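Round table with a drawer in the edge: drawer sticks at the last part of its travel
Reading time: 4 min

Thoa Trương
Jul 18, 2018

I have a round white table, gloss finish, with a single drawer built into the edge. The drawer front is curved to follow the line of the top. The inside of the drawer is light wood, unfinished as far as I can tell. It came second-hand with no paperwork. The seller thought it was a Pulon but there is no label on it.

The drawer opens freely. On closing, it runs well until the front is a finger's width from the table edge and then it binds on the left. If I push on the left side only, it goes home. If I push in the middle, it stops and the right-hand corner of the front sits proud. The curve then no longer lines up with the table and people catch their sleeves on it.

I use it for pens, a ruler, envelopes and the instructions for various appliances. I have tried candle wax on the lower edges, which helped for two days. The floor is hard and smooth and the table slides slightly when I push, so I may not be pushing straight.

Is this a matter of the runners, or has the front moved? I would prefer not to plane anything until I know.

Parisa Golestani

Do not plane anything yet. A curved front gives two separate faults that feel the same in the hand, and they need different treatment.

The first is racking. The drawer box is narrow in relation to its depth, or the clearance at the sides is too great, and the box turns slightly as it travels. One back corner touches one side and the opposite front corner touches the other. The further in it goes, the less room it has to turn, and it stops.

The second is a front that has shifted on the box. On most tables of this type the curved front is a separate piece, screwed from inside the drawer. If the screws have loosened, the front can creep sideways until one end meets the table edge before the other. The box itself is running correctly in that case.

To tell them apart, empty the drawer and take it out. Most lift at the front and pull forward over a stop. Put it on a flat surface and measure both diagonals of the box, corner to corner, inside. If they match, the box is square and you can leave it alone. If they differ, the box has gone out of square and needs regluing under a clamp before anything else is attempted.

Next, hold the box and try to move the front by hand. There should be no movement whatever. If there is, slacken the screws a half turn, refit the drawer, close it, and set the front by eye so that the gap to the table edge is equal at both ends. Open it carefully without disturbing the front and tighten the screws, alternating from one side to the other.

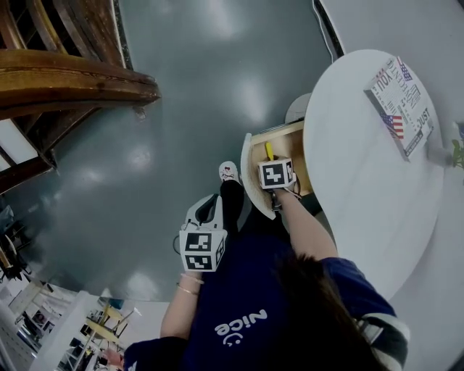 Empty the drawer before each trial as well. A pen that stands up at the front, or rolls to the back and lodges behind the box, will stop a drawer at the same point every time and gives no sign of itself from outside. With the drawer out, pass a hand along the back of the housing. I have removed an 8 mm drill bit from one and a folded envelope from another, both after the owner had bought new runners.

If the box is square, the front is tight and the housing is clear, look at the runners. Plain wooden runners wear in a hollow near the front, where the weight falls when the drawer is open. Clean them with a dry cloth, remove the old candle wax with a scraper and apply a hard paste wax thinly. Household oil should not be used. It soaks into bare wood, swells it a little and collects dust.

For the sliding table, put thin felt under the feet only if you want it to slide. On a polished floor you want rubber.

Gilles Gilbert

Had the same on a Landry side table. Took it out, sanded the left side, put it back. Works. Gap on the left is bigger now but you only see it if you look.

Chaimae El Idrissi

Agree with Parisa on the order of checks. One addition: check that the table top has not moved on its base. On a round table the top is often held by a few brackets, and if one is loose the housing goes out of line with the drawer. Turn the table over on a blanket, with the drawer out, and go round all the fixings with a hand screwdriver. A powered one will strip chipboard.

If you do need metal runners, measure the box depth and buy the size below it, because a curved front takes some of the depth at the ends. The Vukow ones are adequate. I would not fit soft-close to a drawer this shallow.

Comments

Thoa Trương: Diagonals match. Two of the three screws in the front were loose. Have reset it and the gap is now even. There was also a pencil behind the box.

Bronisława Cieślak: Does the half turn on the screws apply if the front is glued as well? Mine is a Zenov and I can see glue along the joint.

Parisa Golestani: No. If it is glued and still tight, leave the screws alone and look at the runners.

Gilles Gilbert: Sanding also works.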